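MEDIA RELEASE

For immediate release

Flusten Tool Library opens its shelves and drawers for a spring sort-out, and invites the neighbours in

The Flusten Tool Library will open its doors this October for a community sort-out, a free and friendly event at which borrowers, would-be borrowers and anyone with an overfull garage can help put the collection back in order, and perhaps go home with a useful thing or two for the shed.

The library, which lends hand tools to households across Flusten and the neighbouring streets of Aitken, has grown a good deal faster than its shelving. It now has 218 member households, and in the past year those members took home tools on more than 400 occasions, for everything from hanging a picture in the hallway to building a chook run down the back. We are delighted by every one of those loans. It does mean, though, that things come home at all hours and in all sorts of company, and that the drawer marked "small measuring" has for quite a while held spirit levels, pencils, a bicycle bell and any number of other things that someone put down there for just a moment.

The sort-out begins at 10 am on Saturday in the library's workroom, at the rear of the old Preltirness Hall, and will go on until 3 pm or until the tea runs out. People are welcome to come for the whole day or to drop in for half an hour on the way home from the shops. There is no need to book and no need to know one end of a chisel from the other. The jobs on offer range from the heavy (moving the timber rack away from the window) to the very gentle indeed (tying labels on things while sitting in a comfortable chair), and children are most welcome at the labelling end of the room so long as they bring a grown-up.

Measuring tools will be first up on the big white table, and we have a particular fondness for this part of the job. Tape measures are the most borrowed item in the whole library, and they come to us in every size and colour, from little three-metre ones that suit a kitchen drawer to the five-metre ones that people like for curtains, decking and flat-pack wardrobes. 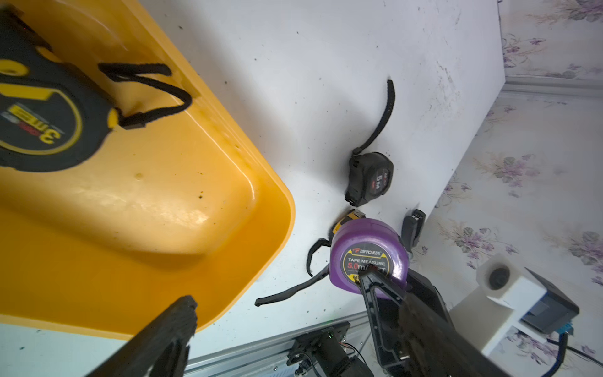
Each tape will be drawn out to its full length, checked at the hook, wiped down and wound back in, and its wrist strap looked over for fraying. Any tape with markings too worn to read comfortably will be retired from lending and put aside for the children's craft box, where a tape that is a bit past it still has plenty of life left. The good ones will be sorted by length into plastic trays, with the length written in large letters on the front, so that a member who has ducked in on a lunch break can find a five-metre tape without having to turn over everything else in the drawer first.

The trays themselves are in for a wash too. A workroom makes crumbs and dust the way a bakery makes crumbs and flour, and we would love to see everything go back on the shelves clean. If you have an old nailbrush or a few soft rags at home, please pop them in your bag.

After the measuring tools come the screwdrivers, the clamps and then the garden hand tools, which will be done outside on the lawn if the weather is kind to us. There are 83 garden tools on the list, and most of them would be glad of a scrub and a rub of oil along the handle.

The labels for the day have been supplied by Stelon, the hardware shop in Aitken, which has also offered to take worn-out metal tools for recycling. We are very grateful for the help, and for the trolley they are lending us to wheel everything around the corner afterwards.

Donations of good used tools will be gladly accepted on the day. The library is especially keen on tape measures of five metres or longer, small clamps and left-handed secateurs, as there is a waiting list for all three. We are not able to take power tools, ladders or anything that runs on petrol, and we ask that donated blades be wrapped in newspaper or cardboard before they are handed over.

Membership of the Flusten Tool Library costs $21 a year for a household, and new members can join on the spot at the sort-out and borrow that same afternoon - provided, of course, that whatever they are after has found its way back to a shelf by then. Morning tea will be served from 11 am, with scones and a vegetarian sausage sizzle to follow at midday. Please bring your own mug if you have a favourite.

Street parking is available on both sides of the hall, and the workroom has step-free access through the side gate.

Media are welcome to attend at any time during the day. Enquiries may be made at the library desk during opening hours.

ENDS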